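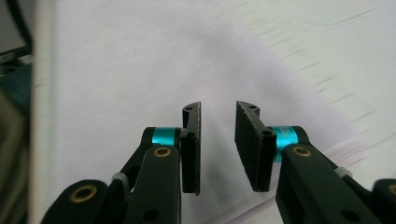
Gripper with the pads open, teal rings behind them

Carrier Compliance Board > Fuel Tax and Mileage Records
Thread: Gaps in ELD distance data, what will an IFTA auditor accept?

ebeddoe_fleet
Posted 18 September 2022

We run 3 tractors under one IFTA license. One unit lost its GPS feed for part of July. The device kept logging duty status, but the position pings stopped, so the state-by-state split is missing for 1,519 miles. I have odometer readings at both ends of the gap, fuel receipts, and bills of lading. Vendor is Zaledell. Their support desk says the raw data can't be recovered.

Question is whether I rebuild the miles by route or spread them by the ratio from the rest of the quarter.

Cledwyn Beddoe
Skirnstead Haulage

parry_ifta
Rebuild by route. Start with the odometer pair, lay the bills of lading between them in order, and run each leg through a routing program set to truck-legal roads. Save the output for every leg. If the legs add up to less than the odometer difference, the remainder still has to be reported somewhere. Don't drop it.

Spreading by ratio is what an auditor does to you when you have no records. You have records.

Emrys Parry

kamel_dispatch
Disagree in part. We used the quarterly ratio for a short gap and it went through review with one question. The unit ran the same two lanes all quarter, so the ratio and the route method came out nearly the same. If his truck is on fixed lanes he is making work for himself.

parry_ifta
Then you got a reasonable reviewer. The ratio only holds if the lanes hold, and you have to prove the lanes with the same bills of lading you would use for the route method. I don't see the saved work.
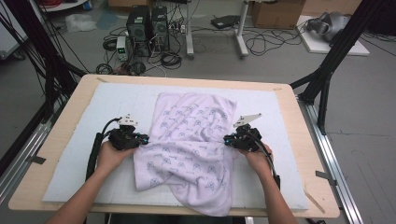 Re: Gaps in ELD distance data (page 2)

ovanek
Two points not raised yet.

First, check whether the odometer reading comes from the engine module or the dash. On one of our units they differ by more than 1,000 miles after a cluster swap. If your beginning reading is from one and your ending reading is from the other, the gap figure is wrong before you start.

Second, fuel receipts put the truck in a state on a date. They are good support for the route but they don't set the distance. Attach them anyway.

Oldřich Vaněk

ebeddoe_fleet
Both readings are from the engine module. Lanes were not fixed, it was mostly spot freight out of Cundcombe that month. So route method.

One follow-up. The legs come to 22 miles short of the odometer. Where do those go?

samuel_e
Look for a fuel stop or a yard move that isn't on a bill. That is usually where it sits. If you can place it, put it in that state with a note. If you can't, I assign it to the base state.

kamel_dispatch
Base state is a habit, it isn't a rule. I would put it in the state where the leg with the worst match ran. Ask your base jurisdiction and keep the reply with the file.

parry_ifta
Agree with Kamel on asking. Get it in an email, not a phone call. Also write a one-page memo: unit number, dates of the gap, method, who did it, and the date the work was done. Sign it. Keep it with the quarter's records for the full retention period.

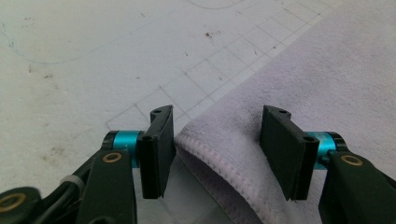
Black finger pads, squared tips with slight wear

ebeddoe_fleet
Memo written, email sent to the base state. The 22 miles matched a detour to a scale and a fuel stop on the second leg, receipt was in the cab. I will post the state's answer when it comes.

ovanek
Ask Zaledell for a written statement of the outage too. Ours took three requests.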